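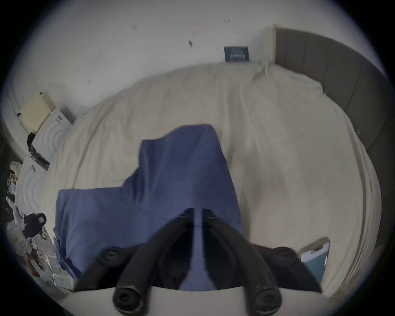 ## 2. Fitting the Gramow sleep pad

The box says setup takes two minutes. Allow longer, and read the cautions first.

1. Strip the bed down to the bare mattress.
2. Lay the pad under the mattress at chest height, logo up. The printed leaflet says either side will do. We got no readings at all with it upside down.
3. Run the cord out on the side nearest the outlet. Don't pinch it between the mattress and the bed frame.
4. Make the bed again with the covers you normally use.

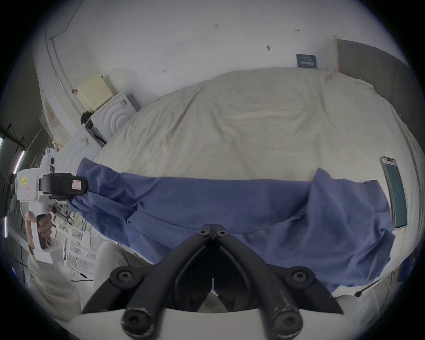
### Pairing

1. Plug in the pad and wait for the light to stop blinking.
2. Open the Rurance app and choose **Add pad**. Skip the screen offering the "premium sleep plan" -- the pad works without it, whatever the wording suggests.
3. Lie still on the bed for seven minutes while the pad sets its zero point.

> **Note:** If the app shows error 102, unplug the pad and start again. The help page blames your router. Ours had nothing to do with it.

Leave the pad in place for a full week before you look at the numbers. Early scores jump all over the place,
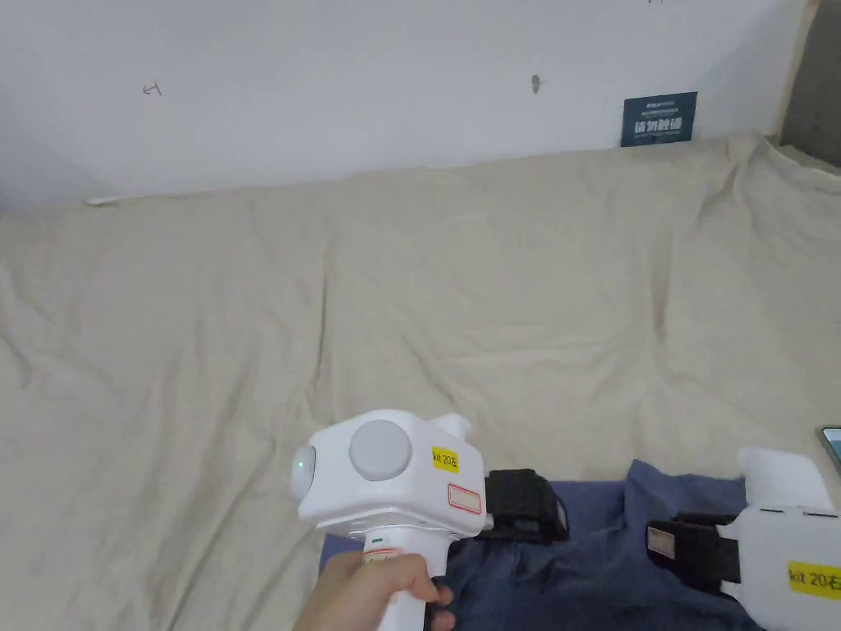 and the app will happily give you advice based on them anyway. Treat that advice as filler. The bedtime and wake time are fairly good. The "deep sleep" figure is a guess made from movement and breathing, and we wouldn't change a routine over it.

> **Caution:** Do not use the pad with an electric blanket. Do not fold it for storage; roll it.

### Before you call support

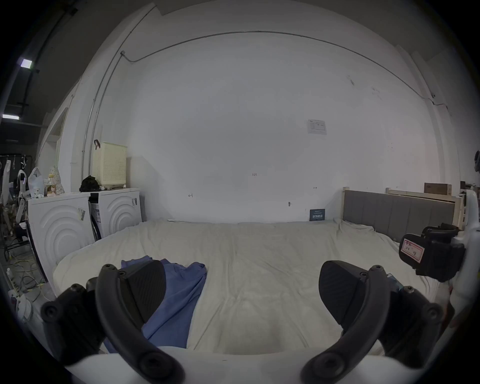 **Does the pad work with a thick foam mattress?**
Only up to a point. The maker claims any thickness, but our readings dropped out on the deepest foam we tried. Move the pad on top of the mattress, under the sheet, and run the zero step again.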